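Cleaning and Tidying a Computer Desk

A desk that gets used every day needs a quick wipe once a week and a proper clean every couple of months. The proper one takes under an hour, including drying time.
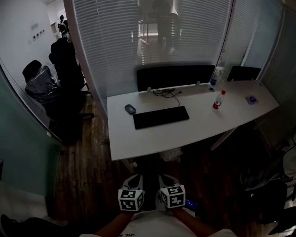

Shut the computer down first and unplug the keyboard. Turn it upside down over a trash can and tap the back. Run a soft paintbrush between the keys, then go over the tops with a cloth dampened with rubbing alcohol. Don't pour or spray anything straight onto the keys. The mouse gets the same cloth, plus a dry cotton swab around the wheel.

White desktops show coffee rings and pen marks more than dark ones do. Warm water with a drop of dish soap takes care of most of it. For ink, make a paste of baking soda and water, leave it on for five minutes and rub lightly. Test it on the underside first. Scouring pads leave a dull patch that won't come out.

Cables

Pull everything out and sort it before you buy any clips or sleeves. I found two chargers for phones we no longer own. Label both ends of each cord with masking tape. Hook-and-loop ties are better than zip ties, which have to be cut off every time you change something. I paid for a pack of 100 at the hardware store in Paltley and still have over half.

Leave some slack if your desk goes up and down. Don't coil a power cord tightly while it's in use, and keep the power strip off the carpet.

Dust behind the desk collects fastest in August, when our windows are open. A vacuum with the brush attachment gets it. Wipe the baseboard while you're back there.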